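Direct Conversion Receiver for the 40 Meter Band
Student project report, Electronics Laboratory II
Dorton Technical College
2025-08-07

We use cookies to remember your preferences and measure traffic. By continuing to browse you accept our use of cookies. Accept | Settings

1. Introduction

The purpose of this project was to design, build and test a direct conversion receiver for Morse code and single sideband signals on the 40 meter amateur band. In a direct conversion receiver the incoming signal is mixed with a local oscillator running at nearly the same frequency. The difference between the two falls in the audio range, so there is no intermediate frequency stage. All of the selectivity and nearly all of the gain come after the mixer, at audio.

The type was chosen for its low parts count and because each stage can be tested alone. The known drawbacks are that both sidebands are heard at once, and that hum and microphonics are amplified along with the signal.

2. Block description

The receiver has five stages: input filter, mixer, local oscillator, audio filter and audio amplifier. Power comes from a 12 V sealed battery. A mains supply was tried first and gave a strong hum that changed when the antenna lead was moved, so it was dropped.

2.1 Input filter

The input filter is a pair of tuned circuits coupled by a small capacitor. Both coils are wound on toroid cores with enameled wire, and each is tuned with a trimmer. The filter is there mainly to keep strong broadcast stations away from the mixer. A potentiometer at the antenna socket works as an attenuator. It is the only RF gain control in the receiver.

2.2 Mixer

The mixer is a ring of four diodes with two trifilar wound transformers. We matched the diodes by forward voltage using a multimeter on its diode range, taking the closest four from a bag of 30. A diode ring has a conversion loss instead of a gain, but it handles strong signals well and needs no supply.

The first transformer was wound with one winding reversed. The mixer still passed some signal, which made the fault slow to find. We traced it by checking continuity between each pair of leads and redrawing the connections from what was on the board.

2.3 Local oscillator

The oscillator is a Colpitts circuit using a junction FET, followed by a buffer stage. The frequency-setting capacitors are all NP0 types. Tuning is done with a small air-spaced variable capacitor salvaged from a Bustos table radio, with a fixed capacitor in series to reduce the tuning range.

The oscillator was built in its own box made of soldered copper-clad board. Before the lid was fitted, moving a hand near the coil shifted the beat note by a clearly audible amount. With the lid on, the effect was small enough to ignore.
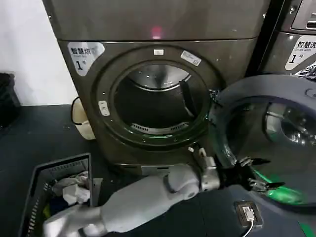

Drift was the main problem with this stage. Measured with a frequency counter from a cold start, the oscillator moved by 4000 Hz in the first 33 minutes, and a station had to be followed with the tuning knob the whole time. Two changes were made. The supply to the oscillator was taken from a separate 8 V regulator, and the regulator was mounted outside the box so that its heat did not reach the coil. The coil was also fixed with a thin coat of varnish. After this the drift was low enough that a Morse signal could be left alone for several minutes.

2.4 Audio filter

A diplexer follows the mixer so that it sees a steady load across a wide range of frequencies. After it comes a low-pass filter with a cutoff of 3000 Hz, built from two op-amp sections. A switch adds a narrower section for Morse. The component values were worked out by hand and then checked in Clusura, the circuit simulator installed on the laboratory computers. The measured response followed the simulated one closely except near the cutoff, where ours was slightly rounder. We put this down to capacitor tolerance.

2.5 Audio amplifier

Most of the gain is in a low-noise preamplifier and a power amplifier chip that drives headphones or a small speaker. The first layout oscillated at high volume. Shortening the ground return and adding a decoupling capacitor right at the supply pin of the chip cured it.

3. Testing

The stages were tested from the output back toward the antenna. The audio amplifier was checked with a signal generator and oscilloscope, then the filter was added, then the mixer and oscillator together. Only then was the input filter connected and peaked by ear on a weak signal.

For on-air tests we used a wire antenna strung from the second floor window to the fence at the Tundumau field site. In the evening many Morse and voice signals were heard. In the daytime the band was quieter and local noise could be heard between stations. One broadcast station came through the mixer without being tuned in – a common fault in this type of receiver – and turning down the input attenuator removed it.

4. Problems remaining

Hum is still present when the receiver is close to mains wiring. The tuning is too fast for voice signals, and a reduction drive or a fine tuning control would help. The layout also leaves no room for a second mixer, which would be needed to cancel the unwanted sideband.

5. Parts not used

The LC audio filter from the first plan was built but left out. Its inductors picked up hum from the bench supply, and the op-amp version took less space. It has been returned to the parts store with its measured values written on the board.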